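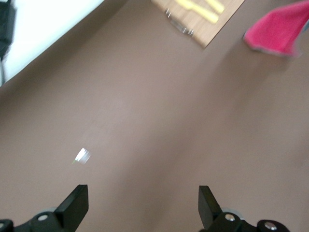 A work surface should be one dull color, matte, with no pattern. I have held this view since I refitted the prep room at Stenari, and eleven years of glossy white laminate before that did nothing to weaken it. White shows every crumb, which people count in its favor, but it also throws light back at the eye and hides anything pale set down on it. A white dish on a white counter is an edge you find with your elbow.

Brown paper is the cheapest correction. A roll covers our long table 182 times at the usual cut, and a sheet lasts until it is stained or torn. Syahrul Wuisan, who ran the room before me, objected that paper wrinkles under a sliding board. It does, if it is laid slack. Pull it tight and tape the underside – the short ends first.

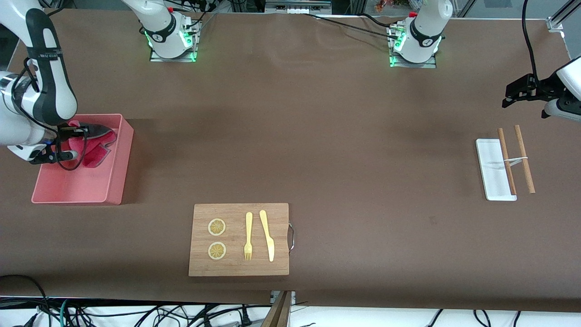
The second half of the argument concerns trays. A loose cloth has no fixed shape and will spread over whatever space it is given, so it belongs inside low walls. Chopsticks roll and need a rim. A cutting board is flat and heavy enough to be left alone, and giving it a tray only adds a thing to wash.

Trusard sells a fitted insert with molded slots for each utensil. I used 2 of them through October and went back to plain rectangles. Slots assume the kit never changes, and ours changes whenever somebody buys a longer spoon.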